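Sorting the Table at Bistorstead

Notes from the Sunday sort, put up by Vusumuzi Adams

Twice a year we go through the donated odds and ends at Bistorstead and get them ready for the May sale. Most of it is small: toys, yarn, bits of sports gear, hair accessories, things that came out of drawers when people moved. It all goes on the table first and into cardboard boxes after that. The checkered cloth is the one we always use.
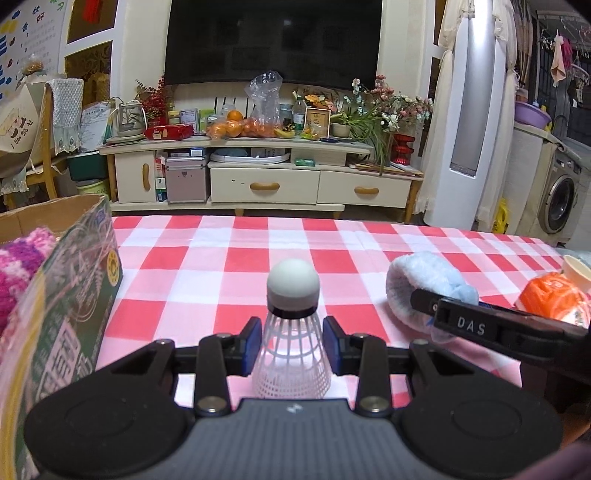
Shuttlecock, pale blue headband and an open box with knitted material in pink, magenta and purple.
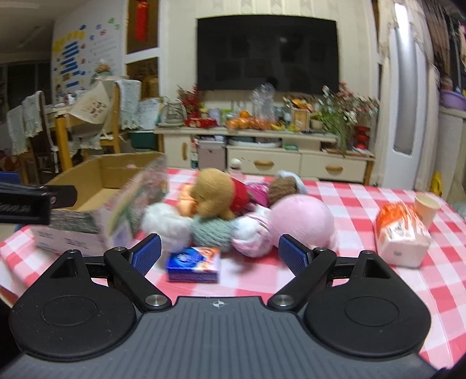 Teddy bear in red, with yarn balls in front and a small blue snack box on the cloth. The large pale pink ball is the biggest of the lot.

Yarn is the slowest thing to sort. Full balls with a label sell well, but most of what we get has no label, so we go by feel and put the fluffy ones together. Anything tangled goes to the Anudach knitting group, who meet upstairs and are happy to take short lengths for squares. Last time they got 6 bags from us. Please don't cut a tangle to save time – they would much prefer to have it in one piece.

Soft toys are checked at the seams and around the eyes. If a button eye is loose it goes in the mending basket with a slip of paper saying what needs doing. Clothes on bears and dolls stay on unless they need washing. We had a few last year that were sold without their sweaters, and the sweaters turned up in the bottom of a box in the fall.

Sports items are kept apart from the toys. Shuttlecocks, table tennis balls and similar go in clear bags with the price on a sticker. Rackets need to be looked at by someone who plays, so leave those on the shelf by the door.

Food is only accepted sealed and in date. It goes on the snack table and not in with the toys.

The last sale brought in $1,418, and $800 of that went on new shelving from Vamton for the back hall. The rest is set aside for the Núñez room, where the floor still needs work.

Doors open for drop-offs at 2 in the afternoon. Boxes with lids are useful, and so are paper bags with handles. We have enough hangers. Large furniture can't be taken this time – the hall is full until the shelving is up.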